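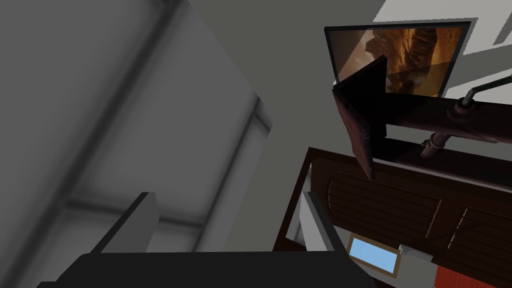 가족의 약과 영양제를 나누어 담는 약통을 Denlow 2604로 바꾼 지 두 달이 되었습니다. 이 글은 그 두 달 동안 사용한 후기입니다. 저는 한국어가 모국어가 아니어서 표현이 조금 딱딱할 수 있습니다. 이해해 주시면 감사하겠습니다. 제가 약통을 고를 때 제일 먼저 보는 것은 뚜껑의 투명도입니다. 이 제품의 뚜껑은 뿌연 회색이고, 칸과 칸 사이에 더 진한 회색 선이 있습니다. 진한 회색 창살이 네모나게 나누어 놓은 커다란 반투명 유리창과 느낌이 비슷합니다. 빛은 들어오지만 안에 있는 것의 모양은 또렷하지 않습니다. 이 점이 저에게는 장점이면서 단점이었는데, 아래에서 자세히 쓰겠습니다.

먼저 저희 집 사정을 짧게 말씀드립니다. 저는 시어머니와 남편, 아들과 같이 삽니다. 시어머니는 혈압약과 뼈에 관한 약을 드시고, 아들은 갑상선 약을 먹습니다. 여기에 비타민 D와 철분제가 더해집니다. 철분제와 갑상선 약은 시간을 띄워서 먹어야 한다고 병원에서 들었기 때문에, 하루에 한 칸만 있는 약통은 저희에게 맞지 않습니다. 약의 종류와 시간은 모두 담당 의사 선생님과 약사님이 정해 주신 것이고, 저는 그것을 통에 담는 사람일 뿐입니다. 그러니 이 글을 읽고 약을 바꾸거나 시간을 바꾸지는 마세요.

제품의 구성

Denlow 2604는 긴 받침 하나에 요일별 작은 통이 나란히 꽂혀 있는 형태입니다. 작은 통마다 칸이 네 개 있습니다. 아침, 점심, 저녁, 자기 전입니다. 작은 통은 하나씩 빼서 가방에 넣을 수 있습니다. 상자 안에는 스티커 종이와 얇은 설명서도 들어 있었습니다. 설명서의 글씨는 아주 작아서 시어머니는 읽지 못하셨고, 저도 안경을 쓰고 읽었습니다.

주문은 Drurudeo라는 온라인 가게에서 제 돈으로 했습니다. 업체에서 받은 것은 없습니다. 포장은 단단했고 냄새는 조금 났습니다. 새 플라스틱 냄새인데, 미지근한 물에 주방 세제를 풀어서 씻고 창가에서 하룻밤 말렸더니 없어졌습니다. 완전히 마르지 않은 통에 약을 넣으면 안 되니까 저녁에 씻어서 아침까지 두는 것이 편합니다.

좋았던 점

뚜껑을 여는 힘이 적당합니다. 전에 쓰던 Vrabec 약통은 손톱으로 세게 당겨야 했고, 그러다가 알약이 튀어 나가는 일이 자주 있었습니다. 식탁 밑에 들어간 작은 알약을 찾는 일은 정말 힘듭니다. Denlow는 뚜껑 앞에 넓은 혀 같은 부분이 있어서 엄지로 밀어 올리면 됩니다. 시어머니는 손가락 관절이 안 좋으신데 혼자 여십니다. 처음 며칠은 저를 부르셨지만 지금은 부르지 않으십니다.

칸의 바닥이 둥근 것도 마음에 듭니다. 네모난 바닥은 구석에 알약이 서 있어서 꺼내기 어렵습니다. 둥근 바닥에서는 손가락으로 밀면 알약이 벽을 타고 올라옵니다. 설명서에는 이런 말이 없었는데 제가 쓰면서 알게 되었습니다.

그리고 뚜껑 색깔입니다. 아들은 중학생이고, 학교에서 약 먹는 것을 친구들이 보는 것을 싫어합니다. 투명한 통을 쓸 때는 양말 속에 숨겨서 가방에 넣었습니다(저는 그것을 빨래할 때 발견했습니다). 뿌연 뚜껑은 안에 무엇이 있는지 잘 보이지 않아서 이제는 필통 옆에 그냥 넣고 다닙니다. 저에게는 작은 일이 아니었습니다.

아쉬웠던 점

같은 이유로, 약을 먹었는지 확인하기가 어렵습니다. 낮에는 뚜껑 위에서 보면 그림자처럼 알약이 있는 것을 알 수 있습니다. 하지만 저녁에 부엌 불만 켜져 있으면 흰 알약은 거의 안 보입니다. 한번은 시어머니가 저녁 약을 드셨다고 하셨고, 저도 뚜껑만 보고 그렇게 믿었는데, 다음 날 열어 보니 그대로 있었습니다. 약국에 전화해서 어떻게 해야 하는지 물어보았고, 두 번 분량을 한꺼번에 드시면 안 된다는 대답을 들었습니다. 그 후로 저는 자기 전에 뚜껑을 열어서 확인합니다. 빈 칸의 뚜껑은 열어 둔 채로 놓기로 가족끼리 약속도 했습니다.

칸의 크기도 생각해 보셔야 합니다. 보통 알약은 여러 개 들어가지만, 오메가3 같은 큰 캡슐은 두 개를 넣으면 뚜껑이 잘 안 닫힙니다. 억지로 닫으면 캡슐이 눌립니다. 저희는 오메가3를 원래 병에 그대로 두고 먹을 때 꺼냅니다. 끈적이는 젤리 영양제도 넣지 않는 것이 좋습니다. 여름에 칸 바닥에 붙어서 칫솔로 닦아야 했습니다.

스티커는 약합니다. 물에 한 번 씻었더니 끝이 말려 올라왔고, 다시 씻었더니 떨어졌습니다. 지금은 유성펜으로 옆면에 직접 썼습니다. 요일 글자는 플라스틱에 새겨져 있어서 괜찮지만 색이 없습니다. 눈이 안 좋은 분에게는 색이 있는 글자가 더 필요할 것 같습니다. 시어머니의 통에는 제가 빨간 매니큐어로 아침 칸에 점을 찍어 드렸습니다.

같이 쓰는 물건

Vesel의 200밀리리터 물병을 약통 옆에 둡니다. 뚜껑이 컵으로 되는 것입니다. 작은 물병이지만 시어머니는 큰 컵에 물을 드리면 반도 안 드시는데, 이 병은 다 비우십니다. 약마다 물을 얼마나 마셔야 하는지 다르다고 하니 이것도 약사님께 물어보시는 것이 좋습니다. 뼈에 관한 약은 물을 충분히 마시고 바로 눕지 않아야 한다고 저희는 설명을 들었습니다.

통에 넣으면 안 되는 약도 있습니다. 저는 이것을 늦게 알았습니다. 습기에 약해서 원래 포장에 두어야 하는 약이 있고, 냉장고에 두어야 하는 약도 있습니다. Denlow의 뚜껑은 고무 패킹이 없어서 습기를 막아 주지 못합니다. 통을 사기 전에 약 봉투를 다 가지고 약국에 가서 하나하나 여쭈어 보았는데, 약사님이 귀찮아하지 않고 봉투 위에 볼펜으로 표시를 해 주셨습니다. 그 봉투를 아직도 서랍에 보관하고 있습니다.

또 하나, 이 통은 어린이 보호용 잠금이 없습니다. 조카가 놀러 오는 날에는 받침 전체를 찬장 높은 곳에 올려 놓습니다. 어린아이가 있는 집이라면 잠금이 있는 다른 제품을 찾으시는 것이 맞습니다. 철분제는 아이가 많이 먹으면 아주 위험하다고 합니다.

누구에게 맞을까요

하루에 여러 번 약을 먹고, 밖에 가지고 나가야 하고, 손에 힘이 약한 분이 있는 집이라면 추천합니다. 하루에 한 번만 드시는 분에게는 칸이 너무 많고 자리도 많이 차지합니다. 멀리 사시는 부모님이 약을 드셨는지 한눈에 보고 싶어서 사는 것이라면, 투명한 뚜껑으로 된 것을 고르세요. 같은 회사에 투명한 모델이 있는지 Drurudeo에 문의했는데 아직 답장이 없습니다. 답이 오면 댓글에 적겠습니다.

가격은 싸지 않습니다. Vrabec 약통보다 비쌉니다. 그래도 Vrabec은 뚜껑의 이음새가 먼저 찢어져서 고무줄로 묶어 쓰다가 버렸습니다. Denlow의 이음새는 지금까지 하얗게 변한 곳이 없습니다. 다만 두 달은 짧은 시간이니까 겨울이 지나고 다시 쓰겠습니다. 시어머니는 통의 색이 우울하다고 하시면서 꽃 스티커를 붙이셨습니다. 그 스티커는 물에 씻어도 아직 안 떨어집니다.

알주베타(Alžběta Kováčik) 씀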